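How to Sort Small Blocks and Cubes Into a Cardboard Tray

2025-06-27
Posted by Vy Khúc

If your blocks live in one big bin, you know how long it takes to find the one you want. A shallow tray fixes most of that. You can see everything at once, and the tray slides onto a shelf when you are done. The whole job takes an afternoon, less if the blocks are already clean.

What you need

An open cardboard tray with low sides
A clear table, white or another light color if you have one
A soft cloth and a bowl of soapy water
A pencil and a ruler
Strips of cardboard for dividers (optional)
A marker for the label

Pick the tray

The tray a case of canned food comes in works well. So does the bottom of a shipping box, cut down to an even height. Keep the sides between 2 and 5 inches. Lower than that and cubes get knocked over the edge when you carry it. Higher than that and you end up digging.

Check the corners before you put anything in. If a flap has come loose, glue it and let it dry overnight. Tape holds for a while, but it picks up dust and peels in warm weather.

Clean the blocks

Wipe plastic blocks with the soapy cloth and set them on a towel. Do not soak wooden ones – a damp cloth is enough, and they need longer to dry. Put nothing in the cardboard until it is dry all the way through. A wet block will leave a soft spot in the bottom of the tray.

Lay out the tray

Set the tray flat on the table with one long side facing you. Start at the upper-left corner and work across, the way you would read a page. Choose one color to go first and stay with it until you run out. I start with green. My neighbor Amnuay Chaiyaporn starts with the biggest pieces and ignores color, and his trays look fine too.
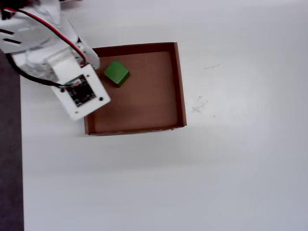

Add the dividers

Measure the inside of the tray, not the outside. Cut each strip a little shorter than the height of the sides so it does not stick up. Where two strips cross, cut a slot halfway down one and halfway up the other and slide them together. Do not glue the dividers in. You will want to move them the first time a color outgrows its section.

For a small set, skip this step. Cubes in straight rows stay put well enough if you carry the tray level.

Label and store

Write the label on the short side, where you can read it with the tray on the shelf. Color and size are enough, for example "green, small." If you stack trays, put a flat sheet of cardboard between them and go no more than 5 high.

Keep the trays away from the floor in a basement or garage. I lost two that way last August.

Very large collections

Past about 3000 pieces, cardboard gets heavy and starts to sag in the middle. Split the set across 9 or more smaller trays, or move the heaviest blocks to a shallow drawer and save the cardboard for the light ones.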